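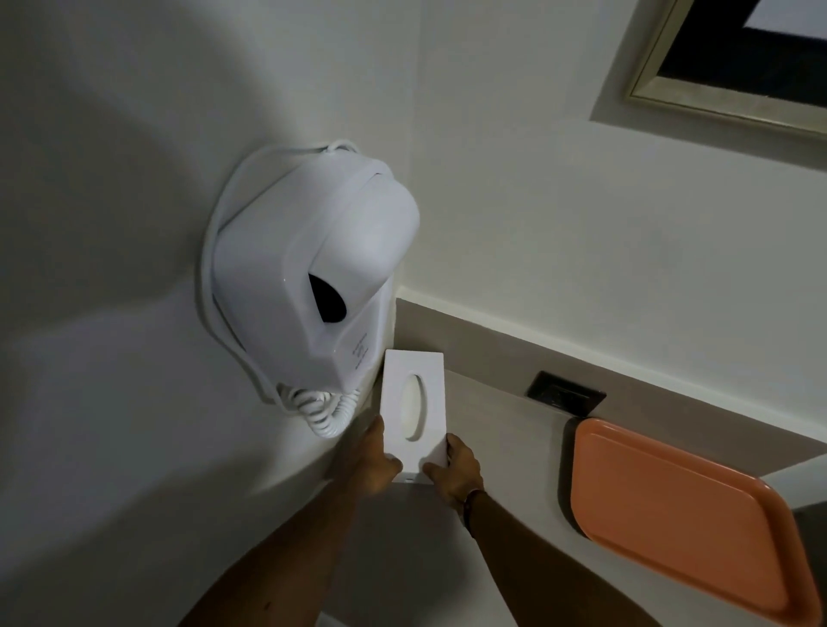 Skye Carnegie asked whether the Balska match clock must be paired again after every fixture. It need not be. Pairing is kept until the console is reset.

4.2 Pairing the clock with the scoreboard

1. Switch on the scoreboard and wait for the two dashes in the HOME field.
2. Hold CLOCK on the console for 2 seconds. The channel number flashes.
3. Select channel 15, or the channel set by the ground operator.
4. Press START. The board shows 00:00.

Note – if no time appears within 20 seconds, repeat from step 2.

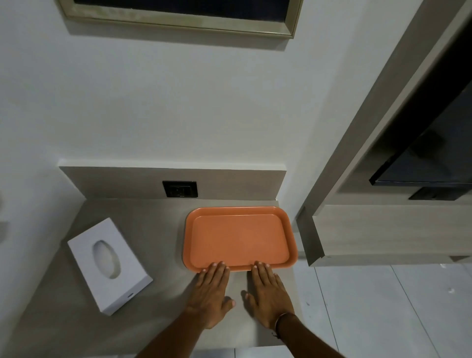

Fig. 4-2. Orange tray and white tissue box on a countertop.

4.3 Half length and added time

1. Open MATCH > PERIODS and enter the length of each half in minutes.
2. Set ADDED TIME to Manual. The fourth official's figure is then keyed in before the half ends.
3. Press SAVE. The log holds 1,000 match events; older entries are overwritten.

Caution: Do not change the period length while the clock is running. The score is kept, but substitutions entered in that half are lost.

Previous | Contents | Next | Fault codes
© Filtthorpe Scoreboards – Contact – Back to top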